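Flostuvard: tabletop ball-and-goal recordings
README for the student project set, Wanlow robotics club

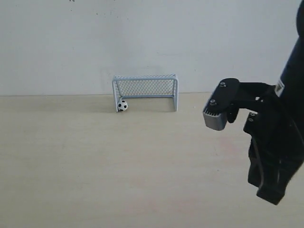
Flostuvard is the set of arm recordings made by the second-year group of the Wanlow club for the July round of the Rulau student competition. The task is short. A small football has to end up inside a miniature goal, and the arm has to be clear of the goal when the run stops. The set holds 300 episodes recorded by hand control and 40 kept apart for testing. Please do not train on the 40.

Contents

episodes/ one folder per run, with frames, joint positions and gripper opening
test/ same layout, no outcome file
notes/ operator remarks, one text file per session
splits.txt the lists used for our competition entry

Frames are stored as 448 by 448 colour stills. Joint values are in radians and gripper opening runs from 0 (closed) to 1 (open). Times are in seconds from the start of the episode. Depth was recorded in the first sessions only and has been left out of this release.

Task rules

The goal stands near the wall with its open side towards the table. Start positions for the ball were drawn by script and marked with a card, and the card was taken away before recording. A run counts as a success if the ball is at rest past the goal line with the gripper open. Pushing is allowed. Moving the goal by more than a finger's width is a fail, even when the ball goes in.

Outcome labels

Each training episode has one of three values: in, out, void. Void means the operator stopped early or the log has a gap. Labels were given by Ngozi Wike and checked by Chiamaka Fashola. Where they differed the run was watched again and the second reading was kept.

Known problems

The net is thin and grey and is easily lost against a pale wall. Our first detector took the rear bar for the goal line.
Gripper opening lags the frames by about 2 frames in the Wednesday sessions. Not corrected.
Few runs start with the ball behind a post. Results on those starts should be reported separately.
The wall and tabletop are the same throughout, so a model trained on this set alone should not be expected to work on another table.

Loading

Run load.py with the path to episodes/. Void runs are skipped unless you pass --all. The Okafor baseline reads the same folders but expects joint values in degrees; use convert.py first.

Changes

v2: test runs moved to their own folder, outcome labels rechecked.
v1: first release to club members.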